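How do I keep plastic play food clean in a waiting room?

Last updated April 1, 2019

BukutgateMornings
I run the front desk at a small dental office and we have a play corner for kids who come in with their parents. It has a low shelf, a rug, a couple of board books and a lot of plastic play food. The food gets handled all day and some of it goes straight into mouths. Up to now I have been wiping things with a baby wipe at closing and I don't think that does much. In March one of the parents asked me what our cleaning routine was and I didn't have a good answer.

I would like something I can do in the time between the last patient and locking up. We have a deep sink in the back but no dishwasher. I also have 382 dollars left in the supplies budget until summer, so I can buy a few things if they would help. Do I need a real disinfectant or is dish soap enough? And how often?

warraich_daycare_mom
I worked in child care for nine years and we did it in two steps. Wash first, then sanitize. Sanitizer does a poor job on a toy that still has spit and cracker on it.

Fill the sink with warm water and ordinary dish soap, put everything in, and go over each piece with a soft brush. Get into the seams. Rinse in clean water. Then use whatever sanitizing product your office already buys, as long as the label says it can be used on toys or food contact surfaces. Follow the label for the amount and for how long it has to stay on. People spray and wipe right away, and then they have mostly wasted the spray. Some products need a rinse afterward if the toy is likely to be mouthed, so read that part too. Never mix two products in the sink.

Air dry overnight. Don't pile the pieces up damp.

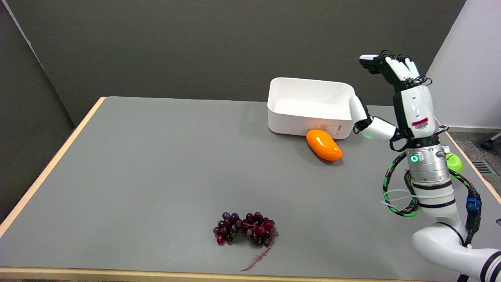
The other thing that made a difference for us was having a "mouthed" tub. Any toy that a child put in their mouth went in there and stayed out of circulation until it had been washed. In a waiting room you can't watch all the time, but you can put the tub behind the desk and drop things in when you notice. Most days ours held about 7 pieces by closing, and that is a much smaller job than washing the whole set.

I would wash the mouthed toys daily and do everything else once a week. If there is a stomach bug going through town, put the whole set away for a while. The kids will manage with books.

Oltano77
just throw them in a mesh bag and run them through the washer on warm. been doing it for years. don't put them in the dryer, I melted a banana

zotum_repairs
The washer is fine for solid pieces, but check for hollow ones first. Squeeze each piece under water. If you see bubbles there is a hole, and water will get inside and stay there. I cut one of ours open after it started to smell and the inside was black. Anything with a hole should be thrown out. You can try sealing a hole with glue before the toy is ever washed, but I wouldn't do that with something a toddler might chew on.

Also throw out anything with peeling paint or a cracked stem, and skip felt or cloth food in a waiting room unless you have a way to launder it.

As for the budget, I'd spend very little of it. A second small set would let you leave one drying while the other is out. Add a dish rack and a brush and you have what you need.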